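Three grippers, one simulated flat

Choosing a gripper from a catalogue is a bit like choosing shoes from a drawing. The numbers are all there – stroke, force, weight, payload – and they tell you very little about what happens when the thing meets a cupboard handle. Buying three and bolting each one on in turn is slow and costs real money. So for this comparison I did what a growing number of small workshops do, and tried them in simulation first.

The three candidates were the Grulline two-finger, the Munshi two-finger and a wide-opening model from Josel. All are parallel-jaw designs, meaning the fingers stay facing each other as they open and close. All come with a model file that loads into Prorndale, the simulator I used throughout. None was lent or paid for by its maker, as the files are free to download.

The job I had in mind was household tidying. A two-armed robot would reach for small things, close on them, lift, and put them down somewhere else. It would also have to deal with drawers. This is ordinary work for a person and still awkward for a machine.

Setting up

I began with no room at all. Prorndale lets you load an arm against a plain background and drop test objects in front of it, and I would advise anyone to spend a morning there before adding furniture. It loads quickly and the physics is easy to follow. When a grip fails you are not left wondering if the elbow clipped a table.

The main camera for these tests was fixed to the wrist, looking out along the fingers. Wrist cameras are popular because they move with the hand and always show the space between the jaws. They are less good at anything off to the side. A tool or a block can sit at the edge of the view with most of its shape missing, and the controller has to decide whether to turn and look or carry on with a guess.
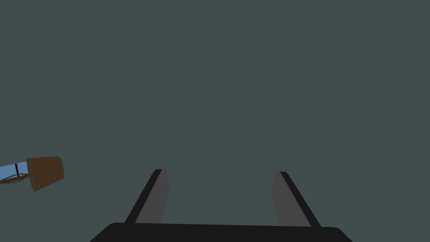
Camera position mattered more than I had expected. With the camera set low on the wrist, a wide palm used up a good part of the bottom of the picture, and those are pixels you pay for and get nothing from. Raising the camera by 20 millimetres helped with the Josel and made no real difference with the other two. Tilting it forward helped all of them, at the cost of losing sight of the fingertips when the jaws were nearly shut.

I ran each gripper through 1000 grasps on a mixed set of 17 objects. The set included blocks, tool handles, bottles, a soft ball and a few flat items that are hard to pick up from a table. Every gripper used the same arm, the same controller and the same starting positions. A grasp counted if the object was still held after a lift and a half turn of the wrist.

What the grasps showed

The Grulline was the steadiest of the three. It closed at an even speed and rarely pushed an object away before both fingers had made contact. Its weak point was the flat items, where the fingertips were too thick to get underneath. I tried a thinner tip from the maker's own parts list and that cured most of it, although the thin tips then slipped on the bottles.

The Munshi was faster and lighter. On blocks and handles it was as good as the Grulline and finished sooner. On round things it was poor. The soft ball in particular shot out sideways again and again, and slowing the close only partly fixed this. I suspect the friction values in the model file are set too low, and a real one may well behave better. That is one of the risks of this kind of testing, and I will come back to it.

The Josel opened widest, and for the bottles that was a clear gain. The arm could be a little out of line and still get a finger either side. The price is a broad hand. Against a plain background this hardly shows. Near furniture it shows straight away.

Moving into the room

For the second part I loaded the furnished flat that comes with Prorndale and put the grippers on a full two-armed body. The flat has been laid out with the sort of things a household robot would need to get past. I switched to a camera on the body for most of this, keeping the wrist view for the last part of each reach.

The first surprise was how much of the body camera's view was taken up by the robot itself. Arms get in the way of what they are reaching for. With the elbow held high, the forearm hid the target on a good share of the reaches, and the controller lost track of it. Dropping the elbow fixed this in open space but brought the arm closer to the furniture.

The second was the effect of tilt. If the body leans, the whole room leans with it in the camera, and a controller tuned on level views does badly. I had set mine up with the floor flat and the walls upright. After the first failures I fed it the body's tilt reading as well, and results picked up at once. Anyone building something similar should do this from the beginning.

Drawers sorted the three grippers more clearly than anything else. The Grulline managed them well, coming in square and taking hold of the handle without much fuss. The Munshi did nearly as well and was quicker. The Josel kept catching its outer corners on the cabinet front, and I had to bring it in at an angle, with about 8 degrees of turn at the wrist, before it would work reliably.

Reaching across open floor was simple for all of them. Reaching between two pieces of furniture was another matter, and the slimmer hands had a clear advantage there.
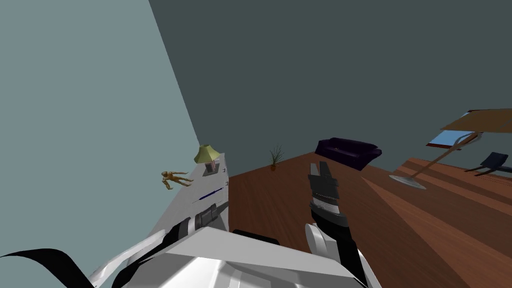 How far to trust it

A simulator is only as good as the numbers put into it. Rigid objects behave well in Prorndale. Soft ones are rough, cables are hopeless, and light is far too kind. The walls are evenly lit and nothing glares, so a camera that copes here may struggle beside a sunny window. I tried adding stronger light from one side and the success rate fell for every gripper.

Contact is the other weak spot. Real fingertips wear, pick up dust and bend slightly under load. None of the three model files allows for this. I would treat a large gap between two grippers as meaningful and ignore a small one.

What simulation does well is rule things out. I would have bought the Josel on its opening width alone, and I would have found out about the drawers after the invoice. It remains a good choice for a bench with bottles or boxes and plenty of room around the hand.

For tidying a flat, I have ordered the Grulline, with both sets of fingertips. The Munshi stays on the list until I can try one on a real ball. The next round of tests will be on hardware, using the same objects as far as I can find them in the shops, and the wrist camera will start out in the raised position.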